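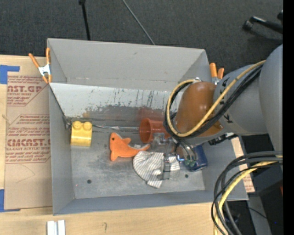
A gray bin with a plush sea animal, a yellow block and a cup in it.

Filed under: Travel Gear > Bags & Luggage

Review: Murard Carry-On Duffel
By Angelica Sebastian
1 April 2023

I bought the Murard duffel in December, before a long trip that mixed budget flights, two overnight buses and a ferry. It cost $100 at full price. Murard also sells a smaller version for $69, but that one has no shoe pocket and I wanted the shoe pocket.

The bag opens along three sides, so it lies flat like a suitcase. Packing is quick. I got a week of warm-weather clothes in, plus a rain jacket and sandals, and the zipper closed without a fight. The fabric is stiff enough that the bag keeps its shape when it is half full.

The shoulder strap is the weak part. The pad slides toward the back clip when you walk, and on the uphill stretch from the ferry dock to our guesthouse in Pistinley I stopped twice to pull it back. A friend I was traveling with, Jayson Espiritu, has the Evangelista duffel, and the pad on his is sewn in place. His bag is heavier, though, and it does not open flat.

I was never asked to check the Murard. It went under the seat on one flight and in the overhead bin on the rest. The outside picked up a grease mark on the second bus that came off with dish soap. One zipper pull lost its rubber cover. I wrote to the company and got a replacement in the mail, free, a little slow.

There is no water bottle pocket on the outside. The inside mesh pocket will hold a bottle, but I would not trust it with a leaky one next to clothes.

If you mostly roll from the gate to a taxi, get something with wheels. For buses and stairs I would buy this one again and replace the strap.

Score: 77 out of 100

Sign up for the newsletter and get new gear reviews by email. You can unsubscribe at any time.

Recent reviews
Flimik Packing Cubes, Set of 3
Evangelista Weekend Duffel
Travel Pillows for Overnight Buses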